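What Trading Numbers Do and Don't Tell You: My Semester With Two Brokers
Final project report, Intro to Financial Markets

I picked this topic because I thought it would be easy. Online brokers put out monthly trading numbers, the numbers are free, and I like spreadsheets. So my plan was to take two brokers, Gendine and Van Acker, line up their monthly figures and say which one was doing better. Simple, right? It took me until the second week of November to work out that they weren't reporting the same thing at all.

Gendine publishes average trades per day. For the last month in my set that was 2,388, and the month before it was 2,435. That's a drop of 47 trades a day, or 1.9 percent, and I had a whole paragraph written about customers losing interest before I looked at it properly (more on that below, it's a bit embarrassing). Van Acker doesn't give trades at all. It gives active accounts, 608 in the same month, and it counts an account as active if it placed even one order in the past quarter.

So you can't put those two on one chart. I did anyway, in my first draft, with two axes, and it looked great and meant nothing.
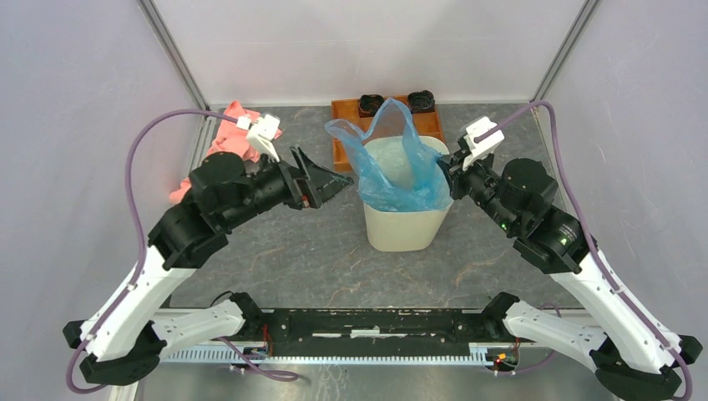 One comment on that draft was that I should stop comparing the brokers with each other and compare each one only with its own past, and that if I really wanted a ranking I'd have to find a measure both of them report. I grumbled for a day or so and then did the first part. The second part I never managed. I went through every release I had and the only thing both firms report every single month is their own name!

Where the data came from

I used 11 monthly releases from each broker, copied by hand into a sheet. I also tried Skisar, a site that collects broker numbers in one table, and it would have saved me hours except that two of its Gendine months were swapped. I only caught it when my changes from month to month came out backwards. After that I went back to the original releases for everything and used Skisar just for spotting typos (mine, mostly).

My sheet has a column for the broker, one for the month, one for the number as printed, and one for the definition as printed. That last column was the best thing I did all semester. Gendine changed its wording partway through, from "trades" to "executed client trades," and there's no note saying whether the older months were redone. I wrote to ask and didn't hear back before the deadline. I've kept the earlier months in my table but I don't draw a line across the change.

The embarrassing part

Back to that drop. Currency trading follows how much prices are moving. If the big pairs sit still for a few weeks, people place fewer orders, and it doesn't have to mean they're leaving or unhappy. I knew this from class and still wrote a page about "falling customer loyalty." What I should have done first was put a measure of price movement next to the trade counts, so in the second draft I did.
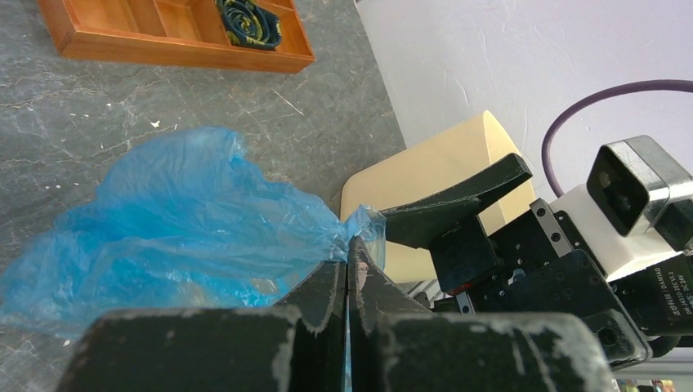
For most months the two go the same way: choppy prices, more trades. There was one month where prices jumped around and Gendine's count went down, and I don't have a good story for it. It could be a holiday thing, or a change in the margin rules, or just noise. With so few months I'm not going to pretend I know. I tried a regression too, and got a result that looked decent until I took out a single month and it fell apart, so it's in the appendix and not in the findings.

Van Acker's numbers hardly move at all, and I think that's mostly the definition. If one order keeps you "active" for a whole quarter, a quiet month gets hidden by the busy one before it.

What I'd change

I'd start with the definitions page and not the chart. I'd also add a third broker. Stasus was on my list from the start, but it only reports twice a year and I dropped it, and now I kind of wish I'd kept it in, because its half-year reports split new accounts from old ones and neither of my two does that.

My full table is in Appendix A, the price movement measure is explained in Appendix B, and the regression that fell apart is in Appendix C for anyone who wants to poke at it. The two-axis chart has been deleted.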